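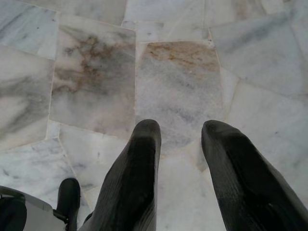 White marble in irregular pieces, with brown staining on two of them.

The owner of the flat in Fikcombe bought it for the floor. "The agent wanted to show me the balcony," she says, "and I was looking at my feet." The marble was laid as crazy paving, and she has kept all of it, also the stained pieces. A mason from Polgate offered to change them for 378 pounds. She refused. "They were here before me."

The living room is furnished lightly. She rents the flat to students in August, and everything must be easy to move.
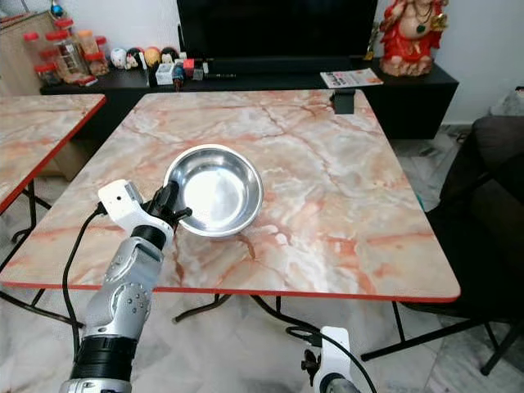
She chose folding tables for this reason, and the marble pattern on their tops made her laugh in the shop. "It is pink, it has a red edge, it does not pretend very well. But next to the real stone I like it." The steel bowl sits on the table, and the jars with red lids stay by the television, where she can reach them.

Her sister in Venley finds the room cold. She answers that she has lived 12 years with carpet and does not miss it.
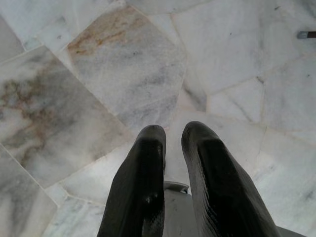 The floor

She uses warm water and a soft mop, and never vinegar. "Vinegar eats the shine," she says.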